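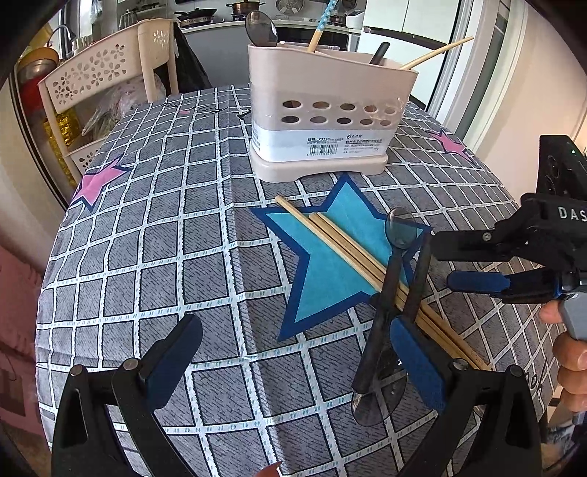
I've been promising a post on how I look after my pair of grippers for ages, and a few of you have written in (thank you, and sorry for the slow replies!) so I finally sat down with a cuppa and typed it all up. None of it is difficult. Most of it is the sort of fiddly little job you put off until the thing starts annoying you, and then you wonder why you didn't do it a month ago.

I'll start with the pads, as everything else seems to come back to them. Each finger has a blue pad on the inside face, and it picks up an extraordinary amount of muck. Kitchen things are the worst for it, all that invisible film that comes off handles. I wipe mine with a damp microfibre cloth before every session and let them air dry while I'm setting the table. I used to use a spray cleaner from Lemetti, a lovely product for benchtops, but it left the pads slippery for the next hour and I spent that hour blaming my own wrists.

When a pad starts to lift at a corner, I replace it. I tried regluing for a while and the colour went patchy and the edge went hard, and a hard edge is no good to anyone trying to pick up a chopstick. I always change both pads on a gripper together - 2 new ones, same sheet - so they wear at the same rate. Peel slowly, clean the old adhesive off with a bit of isopropyl, press the new pad down and leave it overnight if you can bear to.

Next come the pivots. Each finger turns on a small screw, and these work loose so gradually that you don't feel it happening. My test is to close the fingers gently and wiggle one side to side with my thumb. If there's play, I give the screw the tiniest nip, and by tiniest I mean less than you think. I overdid it badly the first time and the finger moved like an old gate. Back it off, open and close a few times, check again. The little driver I use came in a 19 piece set from Verschueren, and I reckon I've used one bit out of the lot, but what a bit.

After that it's a check on real objects. I like thin, awkward things for this, the kind that roll or swivel if the pads aren't meeting squarely. Spoons and chopsticks are perfect, and they live in the kitchen anyway. A bundle lets me find out whether the fingers close evenly, and a single stick is a much sterner exam altogether.

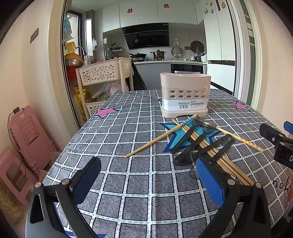 Fingers open over the star tablecloth, with the chopsticks bundled in the clip stand.

If a stick twists as I lift it, I go back to the pads first and the screws second, in that order, every time. My notes (a grubby exercise book labelled Nosden, after the street we used to live in) say the pads were the culprit far more often than not.

I do both grippers in the one sitting, even if only one is playing up. It takes me 2 cups of tea, start to finish. Next time I want to write about storing them through a humid summer, once I've settled on a case. The Ikell one is a nice size but the latch is dreadful, so if you've got a favourite, pop it in the comments!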